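What's Inside a Desktop Computer?

A desktop computer looks like a plain box from the outside. Take off the side panel and you find a lot of parts, each with its own job.

The biggest part is the motherboard. It is a flat board, often green, and the other parts connect to it. Thin metal lines on the board carry signals from one part to the next.

The processor does the computer's thinking. It follows instructions, one tiny step after another, very fast. It gets hot when it works hard, so it needs help staying cool.

Memory holds what the computer is using right now — a game, a drawing, a page you are reading. When the power goes off, this kind of memory forgets everything. Your saved files are safe because they are kept on a drive.

Two open computers, each lying on its side:
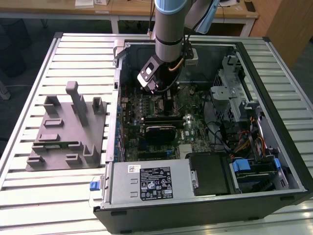
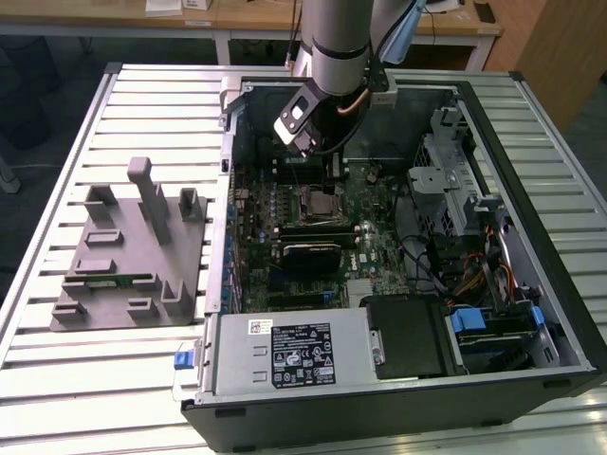 Every part needs electricity, and that is the job of the power supply. It takes power from the wall and changes it into a kind the parts can use. In both computers it is a silver box with a black label covered in small white print. Wires carry the power to the other parts. In the first picture, some are orange, yellow, red and black. Never open a power supply, even when it is unplugged. It can hold enough electricity to hurt you.

Written by Benjamín Cabral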